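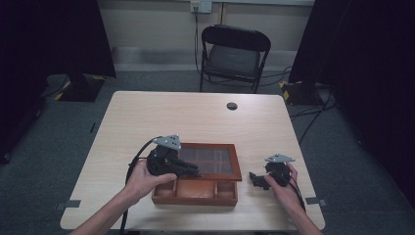 Clateck Record and Replay: Frequently Asked Questions

Last updated: July, for release 9

Getting started

What does Clateck do?
Clateck records two-handed demonstrations, checks them, and turns them into files that a training job can read. It also has a replay tool, so you can look at what was recorded before you spend time training on it. It does not train policies itself. Most people use it alongside Stornholm, our training package, but the files are plain and other trainers can read them.

Do I need a robot to record?
No. The recorder only needs the pose and jaw opening of each hand-held gripper and at least one camera stream. You need a robot, or a simulator, when you want to run the trained policy.

Which operating systems are supported?
The recorder runs on Linux only. The viewer and the checking tools run on Linux, Windows and macOS.

Is there a graphical installer?
Only for the viewer. The recorder is installed from the command line, and the steps are in the install guide.

Recording

How fast are poses saved?
The default is 100 samples a second for each gripper. Camera images are saved at whatever rate the camera gives. Everything is stamped from the same clock and lined up when the episode closes, so you do not need to match the rates yourself.

The left and right grippers are swapped in my recordings. How do I fix it?
The recorder assigns sides by device number, and the numbers can change if the cables are plugged in a different order. Set both device names in the station file and the order stops mattering. For recordings you already have, run the swap command on the folder. It writes new files and leaves the originals alone.

One gripper jumps by several centimetres for a moment. Is the file ruined?
Usually not. A short jump means that tracking was lost and then picked up again. The checker marks any gap longer than 15 milliseconds and offers to fill it or cut the episode there. We suggest cutting if the jaws were touching something at the time — filled poses are a guess, and contact is where a bad guess does most harm.

How long can an episode be?
There is no fixed limit. Memory use grows with length, and on most machines things become slow after nearly 400 seconds. Split long tasks into stages if you can.

Should I keep failed attempts?
Keep them and label them as failed. The export step leaves them out by default, and you can put them back with one setting.

Planning and control

Can I replay a recording straight on to the arms?
Yes, but run it through Whitlock first. Whitlock is the planner that ships with Clateck. It checks each pose against the reach and joint limits of your arms, and then looks for collisions between the two arms and with the table. People can easily reach over or behind an object in ways that a pair of arms cannot.

Whitlock rejects an episode that looks fine in the viewer. Why?
The viewer only shows the gripper tips. Whitlock looks at the whole arm, including elbows. Open the report and find the first red time stamp. In most of the cases sent to us, the table height in the station file was wrong, or the arm bases had been measured from a different corner than the cameras.

Does the planner change my data?
It can smooth a path and slow it down. It will not move the end points. If you want the raw path kept next to the planned one, turn on "keep source" in the export settings.

Why do the jaws close late during replay?
Jaw commands and arm commands go through separate queues. Run the delay test in the tools menu and enter the result as the jaw offset. Repeat the test after any firmware update.

Files and support

Where are my files stored?
On the recording machine, in the folder named in the station file. Nothing is uploaded unless you set up a Udport account and switch on syncing.

What happens if Udport is offline while I am recording?
Recording carries on. Finished episodes wait in a local queue and are sent when the connection returns. You can see the queue on the status page.

Can I open files from release 8 or earlier?
Yes, in the viewer. To export them you need to run the convert command, and older files without a camera calibration will ask you for one.

How do I report a bug?
Use the form on the support page and attach the log and the station file. Please send one short episode that shows the fault, and leave the rest of the set on your machine.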